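Dye notebook, Thursday, November

Madder again! I have been itching to get back to it since the summer batch from Nekedwood came out that lovely brick colour, and this morning I finally had the roots weighed and soaking before nine. Same wool as before (the Oltora two-ply), same alum, but chalk in the water this time to see how far towards a true red I can push it.

Pot A has no chalk, Pot B has a pinch, Pot C has a proper spoonful. All three went on low heat together and I kept them well under a simmer. Karla Serrano is convinced the browns creep in once it gets too hot, and after the Sorbridge skeins I believe her.

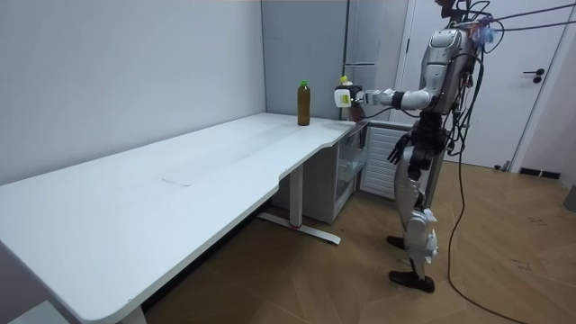 Results so far

By half past two Pot C was miles ahead. A deep, warm red with hardly any orange in it, and the yarn still soft! Pot B is closer to terracotta, very pretty, and I'd happily knit a whole jumper in it. Pot A looks like weak tea with ambitions. I'm leaving all of them to cool overnight in the liquor and will rinse tomorrow.

Second dip for the pale skeins from the Ayala order: 4 skeins, about 5 minutes in the leftover weld, then straight out. They took the yellow beautifully, clear and sharp, and I want to try one over indigo as soon as the vat is awake again.

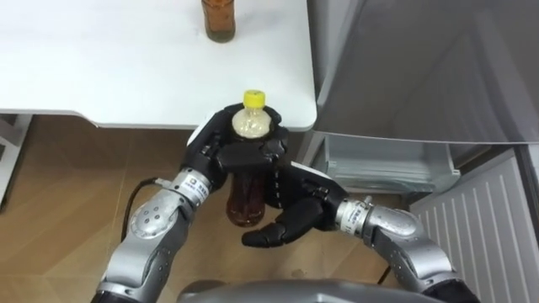 Yellow cap, white tabletop.

To do: cut snippets for the sample cards, label them before they get muddled (again), and ask Karla whether she has any chalk left. Also try the exhaust from Pot C on silk. There's plenty of colour in there still and I can't bear to tip it away.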